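Joint d'évier qui noircit toujours au même endroit, je refais tout ou pas ?

Posté dans Maison et bricolage – Cuisine et salle de bain
23 février 2023

Lucimara Bezerra

Bonjour à tous,

Je suis locataire depuis septembre dans un petit deux pièces et j'ai un souci avec le joint en silicone derrière l'évier de la cuisine, côté mur. Il était blanc à mon arrivée (le proprio venait de le refaire, il me l'a montré tout fier), et là il est noir sur toute la partie gauche. Juste à gauche. À droite rien du tout, nickel.

J'ai essayé : vinaigre blanc laissé toute une nuit, bicarbonate avec une vieille brosse à dents, puis de la javel sur du papier absorbant comme vu sur une vidéo. Ça s'éclaircit et au bout de 2 semaines c'est revenu pareil. Pas en même temps les produits hein, je sais qu'il ne faut pas mélanger.

L'évier est en inox, posé sur un plan stratifié, carrelage au mur. Pas de fuite visible dans le meuble dessous, j'ai vidé le placard et passé la main partout. Par contre quand j'appuie fort sur le joint à gauche il est un peu mou, comme s'il y avait du vide derrière.

Mes questions donc : est-ce que je peux remettre une couche de silicone par dessus ? Sinon est-ce que c'est faisable soi-même quand on n'a jamais tenu un pistolet de sa vie ? Et c'est à moi de payer ou au propriétaire ? L'agence (Palanska) me répond que c'est de l'entretien courant, point. Ils ne sont même pas venus voir.

Merci d'avance, je passe ce soir pour lire.

Pantelis Christodoulou

Bonsoir,

Surtout pas par dessus. Le silicone n'accroche pas sur du vieux silicone, ça va peler en un mois et le noir sera toujours en dessous.

Si c'est mou d'un seul côté c'est que ça s'est décollé du carrelage ou du plan. L'eau passe derrière à chaque vaisselle, elle stagne, et la moisissure pousse par l'arrière. C'est pour ça que tes produits ne font rien, tu nettoies la face avant. L'égouttoir il est à gauche je parie ?

Donc il faut tout enlever. Je l'ai fait chez moi l'an dernier puis chez ma fille, voila comment je procède.

Cutter à lame neuve, une entaille en haut le long du carrelage, une en bas le long du plan. Tenir la lame bien à plat en bas, le stratifié se raye vite. Ensuite tirer doucement, avec de la chance ça vient en ruban. Ce qui reste, raclette plastique. Pas de tournevis !! J'ai éclaté un carreau comme ça.

Après il reste toujours un film gras. Y'a des gels pour ça, moi j'ai pris celui de chez Bolden, 6 euros et des poussières, on laisse agir le temps indiqué et on gratte. Essaye d'abord dans un coin caché, sur le stratifié on sait jamais. Puis un coup d'alcool ménager, chiffon propre.
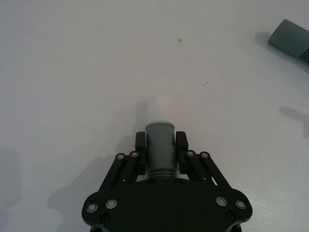

Et là le plus important, laisser sécher. Vraiment. Une nuit minimum, deux c'est mieux vu que c'était mouillé derrière. Vaisselle dans la salle de bain en attendant, c'est pénible mais bon. Un sèche-cheveux tiède pour aider, sans coller l'embout au plan.

Pour la pose : ruban de masquage en haut et en bas, laisser un espace régulier. Silicone sanitaire, c'est marqué fongicide sur la cartouche, pas de l'acrylique de peintre. Couper la canule en biais, petit trou, on peut toujours recouper. Tirer le cordon d'un seul geste sans s'arrêter au milieu, lisser au doigt mouillé d'eau savonneuse, enlever le ruban tout de suite pendant que c'est frais. Si tu attends qu'une peau se forme ça arrache les bords et faut recommencer.

Pas d'eau dessus pendant vingt-quatre heures.

Quand on n'a jamais fait – entraine toi sur un carton avant, deux ou trois cordons et la main vient. Le premier que j'ai fait était moche mais étanche, et derrière un robinet personne ne regarde.

Carleen Tipoki

change d'évier lol

non sérieux moi j'ai mis du ruban adhésif étanche blanc par dessus, vendu en rouleau, ça tient depuis cet été et on voit plus rien. bon c'est pas très beau dans l'angle

Danish Rana

Je réponds surtout pour la partie location, le reste est bien expliqué plus haut (le ruban je déconseille, l'eau reste enfermée et le plan finit par gonfler).

En France l'entretien des joints est en principe pour le locataire, l'agence n'a pas complètement tort. Mais entretien, ça suppose que le joint était correct au départ. S'il a été mal posé, par exemple sur l'ancien, ça se discute, et un défaut de pose n'est pas à ta charge. Regarde ton état des lieux d'entrée : si c'est noté « joint neuf » ou « bon état » et qu'il se décolle au bout de quelques mois sans choc ni rien, tu as un argument.

Ce que je ferais : photos avec la date, surtout du dessous quand tu le retires s'il y a deux couches. Un courrier recommandé à l'agence, court, poli. Pas un coup de fil, ça ne laisse pas de trace. Et garde le ticket de la cartouche.

Après faut être réaliste, pour une cartouche et une heure de boulot, est-ce que ça vaut la bagarre... Chez moi le plan de travail avait gonflé à cause de ça et on m'a réclamé 842 euros à la sortie. J'avais rien écrit à personne. C'est surtout pour ça que je te dis d'envoyer la lettre, même si tu fais le joint toi meme.

Sinon aère un peu plus la cuisine et passe un coup d'éponge sèche à gauche le soir.

Lucimara Bezerra

Merci beaucoup ! Oui l'égouttoir est à gauche, bien vu. J'ai soulevé un bout au cutter tout à l'heure et il y a bien un autre joint jaune en dessous... Photos prises, la lettre part demain. Pour le gel je vais voir s'ils l'ont au magasin à côté du boulot. Je reviens dire quand c'est fait.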